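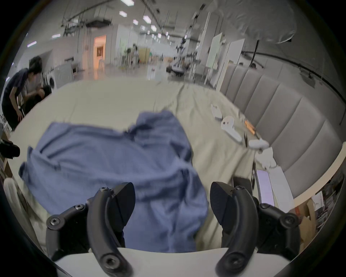 Figure 3. The two-fingered gripper, open above a crumpled blue cloth on the bed.

3.2 Planning the equipment budget

When we first sat down to plan our purchases, we did what I suspect many small labs do, and put nearly all of our attention on the arm. The gripper was a single line near the bottom of the sheet, and its spare parts had no line at all. Ruby-Lee Gilchrist, who had kept the accounts for the earlier Ormsby project, kindly talked us into starting over from the tasks themselves. Handling cloth on a bed (Figure 3) asks a good deal of the fingers, so we moved finger pads and joint screws into a yearly running cost and set aside $495 for them.

We also bought two grippers of the same model - a choice we went back and forth on for most of February. The second one took money we had hoped to spend on a better table, but it meant that work could go on while the first was out for repair. Over the year we planned for 200 hours of cloth handling and booked 78 of those for the Girel trials, leaving the rest open for whatever came up. Readers drawing up a similar plan may want to ask their supplier early on about delivery times for pads, as ours were slower to arrive than the grippers themselves.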